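# Stationery orders: questions and answers

**Who may order from the central store?**

Any member of staff at the Ustholm or Plesine site may do so. Students should ask their course office.

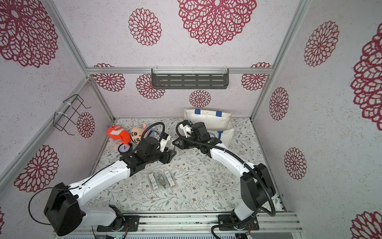

**Supplies and Post Office, Ustholm**

**How do I place an order?**

Complete the order form and return it to Room 507 before noon. Forms without a cost code will be sent back.

**Is there a limit on quantity?**

Each team may order up to 400 items a term. Printer paper is counted separately, by the ream.
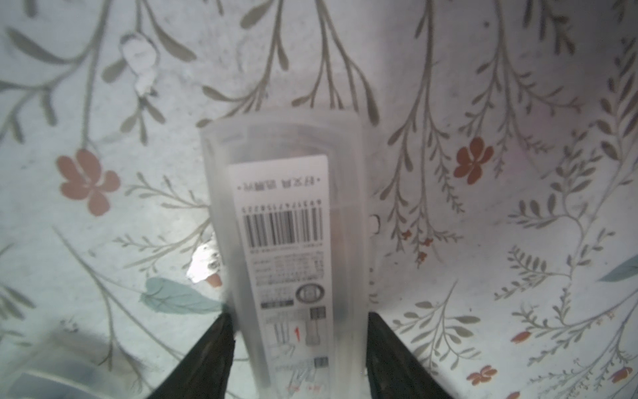 Written by T. Vávra, Supplies Officer

**How long will delivery take?**

Goods held in stock are sent within 14 days. Orders for Plesine travel with the internal post and may take longer in September.

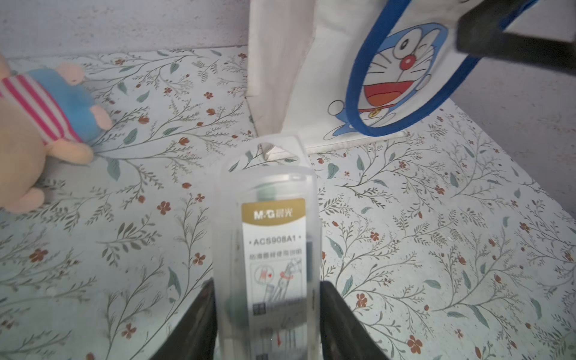 *Page last changed: June*

**May I return an item?**

Unused items are accepted in their original packaging, together with the delivery slip. Opened ink and glue cannot be taken back.

**What if the item I need is not listed?**

Please write the maker's name and model code in the last box of the form. 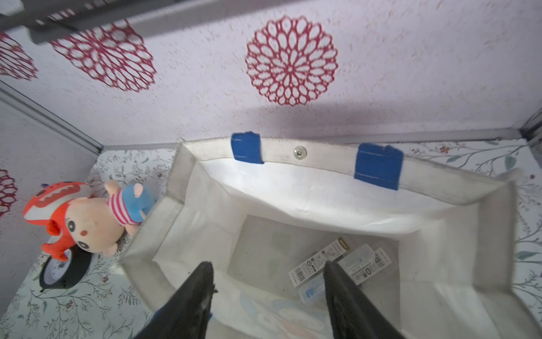 Requests of this kind are passed to our supplier, Drandix, and the price is confirmed with you before purchase. Any single order above 1000 items also needs the signature of your head of department.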